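Small Engines Project – Write-up
Agathe Besnard

For my project I picked a chainsaw chain, and how fast it goes dull when you cut dirty wood. My uncle's block at Barnadeo has plenty of old fence posts lying in the mud, so I had no trouble finding any!

I ran two chains on the same saw, same bar, same Purnano bar oil. One chain only cut clean logs, the other only cut muddy posts. I timed every cut with my phone and stopped when a cut took twice as long as the first one. The clean chain made it to 145 cuts. The muddy one gave up at 50 – way worse than I'd guessed, and I'd already bet my brother a meat pie on 80.

Sharpening was the slow bit. I'm pretty ordinary with a round file (my first go came out with the left cutters longer than the right, so the saw pulled sideways), and I had to redo the whole chain in December.
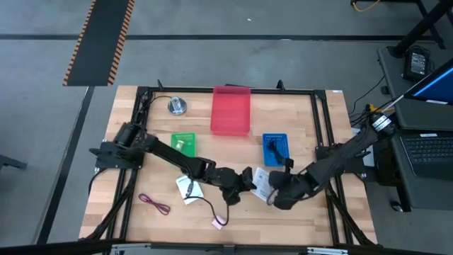 Workbench with red bin and green tray.

If I did it again I'd brush the posts down first and run a third chain on those. I'd also check the depth gauges every time I filed, which I only started doing halfway through.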